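Tademano TRV-5 thermostatic radiator valve: review after one heating season

The TRV-5 is a self-acting valve head for older hot water systems. It needs no battery and no wiring. I bought two from Slanina in June and fitted them before the boiler was fired for the winter.

The body is plated brass and weighs 363 grams with the head attached. Threads were clean on both units. The supplied adapter covers standard tailpieces; one of mine needed a longer one, which Slanina sold separately. Draining the loop took longer than the fitting.

Setpoint repeatability is good. With the dial at 3, the bedroom logger stayed within one degree overnight. The older Harex head on the same pipe drifted by three. Response is slow, as expected from a wax element, and slower still on heavy iron.

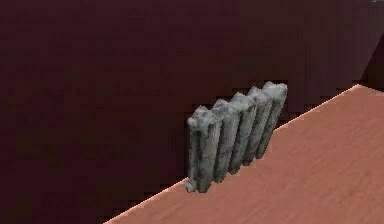 Five-section column radiator, cast iron, worn gray finish.

Column radiators hold a lot of water and keep giving off heat after the valve closes. Expect overshoot on the first warm-up of the day. Turning the dial down half a step reduced it — the manual does not mention this.

Two complaints. The numerals are molded in the same white as the dial and are hard to read in low light. The locking ring also loosened on one unit and had to be retightened by hand.

Samira Khoury asked in the comments about one-pipe steam. The TRV-5 is not rated for it.

Reviewed by Issa Moussa, 30/12/2019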